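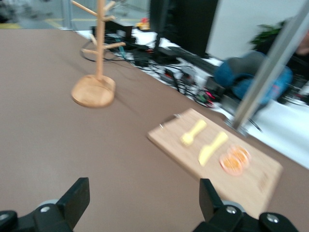 I have moved to a town with one grocery store, and the grocery store has opinions about bread.

Gollville has 2,081 people according to the sign on the county road, and the sign has said so for as long as anyone at the hardware counter can remember. When I moved in I asked at the post office whether I should let someone know it needed a bump. The clerk gave me the look she saves for people who ask about tracking numbers.

Anyway, bread. The store gets two deliveries a week. If you come in the day after a delivery there is bread, in the sense of a shelf with four kinds on it. If you come in two days after, there are hot dog buns. I have now eaten more things on a hot dog bun than I would care to list in public – egg salad is fine, French toast is better than you'd think, and grilled cheese is a structural problem I never solved.

So in March I started baking. I had avoided it all through last spring, when every person I knew in the city was feeding a jar of paste and giving it a name. I felt very superior about this. I would like to apologize to all of them, and also ask a few follow-up questions.

My first loaf was flat and gray. The second was flat and brown, so I called it progress and ate it with soup. For the third I drove over to Etora, where there is a feed store that also sells flour in sacks meant for a family of nine or a small siege. I bought one. It lives in the hall closet with the vacuum, and the vacuum has come out of there dusted white ever since.

What finally helped was leaving the dough alone. I had been poking it, turning it, lifting the towel every ten minutes to see if it had changed its mind. The kitchen in this house sits at 61 degrees until the middle of May, and dough at 61 degrees has no plans for the evening. I started mixing it after supper and going to bed. In the morning it had doubled, and I had slept, and both of us were in a better mood.

I posted my results on the town message board, which was a mistake of the kind I keep making.

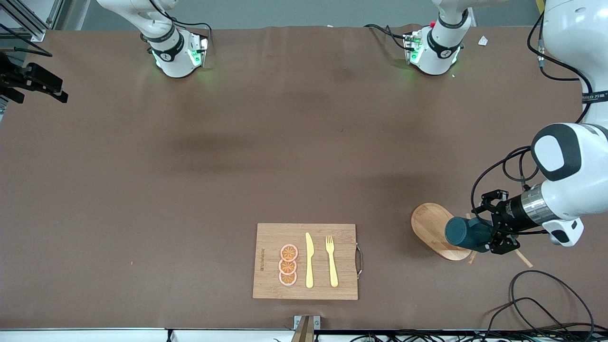
Too much flour, wrote Tundar, before I had said how much flour. Then came a long note saying that everyone who moves here buys the big sack, that the big sack goes stale by August, and that I should split it with a neighbor and freeze my half. Three people liked this. I had not known the board had likes.

I have taken the advice. The woman next door got half the sack and I got, in return, a pie plate of rhubarb and a warning about my gutters. The freezer is now mostly flour, so the peas have been eaten ahead of schedule.

The current loaf is a plain white one with too much salt. I measured by spoon, and the spoon I grabbed was the bigger one. It makes good toast if you use the unsalted butter, which the store had last week and doesn't have now. Next delivery is tomorrow and I plan to be there when the doors open, for butter and possibly, if there's any left, a loaf of bread.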